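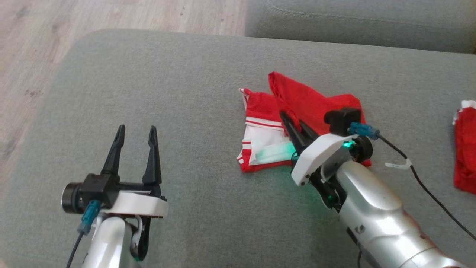 Kit bimanuel Sekismont pour le linge
Réf. SKM-2B

Accueil > Robotique > Manipulation > Kits à deux bras

Le kit Sekismont réunit deux bras, deux pinces à doigts parallèles et le logiciel Vodmont. Il s'adresse aux laboratoires, aux écoles et aux ateliers qui travaillent sur la manipulation de textiles : ramassage, tri, dépliage, pliage. Il n'est pas vendu aux particuliers.

Peut-il ranger le linge à votre place ?
Pas encore. Saisir un vêtement froissé est acquis dans la plupart des cas. Le reconnaître, trouver un col ou une couture, puis le mettre à plat demande encore beaucoup de réglages. Un short roulé en boule pose plus de difficultés qu'une serviette, et un maillot de sport glisse entre les doigts si l'effort de serrage est mal choisi.

Ce qui fonctionne aujourd'hui
Prise d'une pièce isolée sur un canapé, un lit ou une table.
Dépose dans un bac dont la position est connue.
Pliage en deux ou en trois d'une serviette déjà étalée.
Tri clair / foncé sous un éclairage stable.

Ce qui demande une surveillance
Vêtements superposés : la pince en prend souvent deux.
Pièces retournées, manches à l'intérieur.
Tissus de même couleur que le support.
Assises souples : le coussin s'enfonce sous les doigts et la hauteur de prise doit être corrigée.

Essais en atelier
Nous avons passé 200 vêtements froissés, un par un, sur une assise en tissu. La consigne était de plier la pièce et de la poser à droite. Au bout de 60 secondes, l'essai était arrêté et compté comme un échec. Les T-shirts unis donnent les meilleurs résultats, les shorts à cordon les moins bons. Pour comparaison, une personne plie un T-shirt en quelques secondes. Le relevé complet est joint au devis.

En atelier de confection ou en blanchisserie
Le kit convient à une étude de faisabilité. Pour une cadence de production, voir la gamme Toprak, qui traite uniquement le linge plat.

Installation
Prévoir un plan de fixation rigide devant la surface de travail. Laisser du mou dans les câbles au niveau du poignet et les maintenir par des clips : un câble trop tendu limite la rotation. Garder les mains hors de la zone de travail quand les bras sont sous tension.

Contenu du carton
2 bras
2 pinces et leurs doigts de rechange
10 clips de câble
Visserie et clés
Licence Vodmont, un poste

Livraison et service
Expédition par Pakska sous 17 jours ouvrés. Mise en service sur site en option. Les doigts de pince sont des pièces d'usure et ne sont pas couverts par la garantie.

Prix sur devis
Demander un devis
Télécharger la notice (PDF)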